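Filed under: Kitchen Table, Weekend Baking
April 23, 2019 | by Idun Rustad
2 min read

I finally made my grandmother's cardamom buns without calling my mother halfway through! I've been trying since September, and on Sunday the dough did what it was supposed to do, all soft and stretchy and a little bit alive.
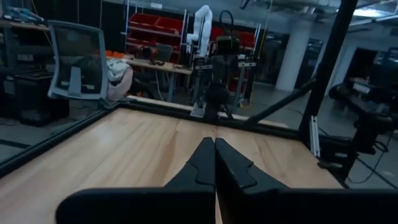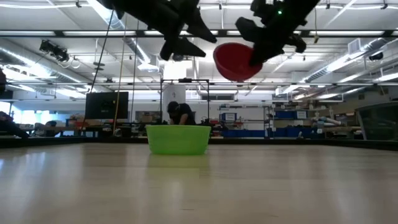
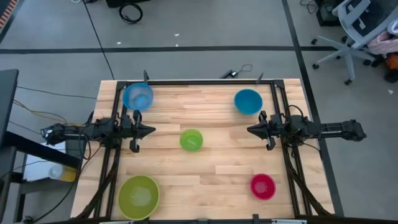
The big change was the milk. I'd always heated it until it steamed, and the yeast hated me for it. My cousin Jonatan told me to stop when it feels like nothing on my wrist, so I did, and wow. The dough doubled while I was out walking the dog (a long walk, we went all the way to the bakery in Eide to look at the competition).

The second change was the cardamom. Please grind your own! I crushed the seeds with 200 grams of sugar and the whole apartment smelled like being seven years old. Half went into the dough and half into the butter, which I spread right out to the corners this time - no more dry ends.

Twisting them is still hard for me. A few look like proper knots and the rest look like socks. They taste the same, and Jonatan ate four socks standing up.

Next weekend I'm trying the almond filling. If you have a good one that doesn't leak all over the pan, leave it in the comments, I'd love to hear it.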